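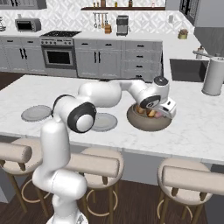 Brown bowl on the kitchen island, gripper above the contents.

Workshop notebook, lantern boats for Westness
26th September

Started with the paper, which I wanted to finish before the glue pot was warm. The new roll from Flumach is heavier than the old one. When I hold both against the window, the new one lets through less light and the color is more yellow. I do not dislike the yellow, but the boats from last year are still white and they will float next to the new ones in the harbor, so the visitors will see two kinds. I propose that we put the white ones at the head of the procession and the yellow ones behind, and not mix them.

Glue test. I cut strips from the new roll and glued them on the willow with the usual wheat paste, and then the same with the white wood glue. The wheat paste holds on the flat part of the rib but opens at the bend. The wood glue holds on both, but it leaves a shiny line which shows when the lamp is on. I brushed the wood glue very thin on the third try and the line was smaller. For the big boat I will use the thin wood glue only at the bends and the paste everywhere else. Please do not use the glue from the green bucket, it was mixed in April and has a smell.

Float test in the rain tank. I put in the small boat with the lamp and the battery box in the middle. It was standing straight but too deep at the back. I moved the box forward by the width of two fingers and it became level. Then I made waves with the lid of the paint bin. It took water over the side after a short time, not very much, but the paper at the bottom edge became soft. Last year we waxed only the outside. I now think the first rib must be waxed inside as well. I have waxed one boat on both sides and left it in the tank with a stone inside. Whoever comes first tomorrow, please look at it and write here what you see, also if it is bad.

Result from the lamp test: the string of the old lamps was burning for 12 hours on one set of batteries. The procession and the waiting time before it are much shorter than this, so I do not see why we changed the batteries between the two evenings last year. It made a lot of work in wet shoes. My opinion is to change only the ones that look weak when we carry the boats down.

Frames. We have 59 finished, I counted them on the shelf and in the passage. The organizers in Westness asked for 50, so we are good, even when some are broken on the road. I would like to keep the others for the children's table, where people can glue their own paper on. For that table the frames do not have to be straight.

Transport. The trailer from Mikkelsen has a lower roof than the one we had before. The big boat does not go in standing with the mast on. I measured it again because I did not believe it the first time. Two possibilities: we lay the boat on the side on blankets, or we make the mast so that it comes off. I prefer the second one. I made a sleeve from a piece of pipe and a pin through it, and it goes in and out easily, but the mast now leans a little to the left. From the quay one will probably not notice, but I notice it each time I walk past. I will try with a thin shim of leather.

The Erari boat (the one with the fish head) came back from its own festival with one eye missing and the jaw repaired with tape. The tape is a good repair, I must say, but it is black and we can not leave it like this. I took off the tape, wet the paper with a sponge and took out the broken rib. The new rib is tied in but not yet covered. For the eye I need something round and clear. The lids of the yogurt cups are the right size but they have printing on them. If somebody has plain ones at home, please bring them and put them in the drawer under the vise.

Short remark about the route. I walked it at low water when I was in Westness, from the boathouse to the fish steps and back. The lower steps have green weed on them and they are very slippery. With a boat in both hands you can not hold the rail. I suggest that we launch from the small beach beside the boathouse instead, where the ground is gravel and one can walk in with rubber boots. It is a longer way for the boats to the place where the public is standing, and against the wind it can be slow. We would need the long rope for pulling the first one. I have written to the organizers about this and wait for the answer.

I also asked them whether the street lamps on the quay can be switched off during the procession. Last year they were on, and in my opinion this took away half of the beauty. From the upper street, where it was dark, it looked much nicer, but almost everybody was down at the water by the food stands.

Still open:
Yogurt lids, plain.
Leather for the mast, look in the box of old belts.
Second brush for the wax, the first one is hard now and I have thrown it away.
Cover the jaw of the fish with the white paper, not the yellow.
Ask Flumach if they still have the old weight of paper. One roll would be enough.
Blankets for the trailer. The gray ones are still with the tent people.

I swept only the front half of the floor. The back half has wet glue on the boards beside the tank, so walk around by the window side. The key is in the usual place.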